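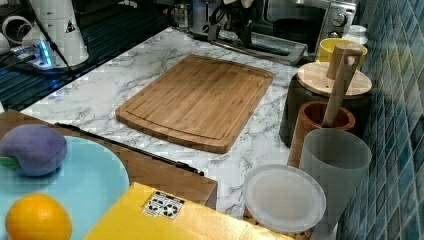
Trakdale has 388 residents and, as of September, 2 sourdough bakeries that don't speak. The older one sells a rye so dense the locals use the heel as a doorstop. The newer one charges more and calls its crust a programme.
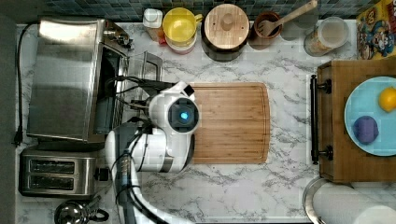 Shireen Engelbrecht buys from both and hides one loaf under her coat. Her neighbours, she reckons, do the same, and the whole main street rustles by nine. The rye still sells out first, usually to the competition.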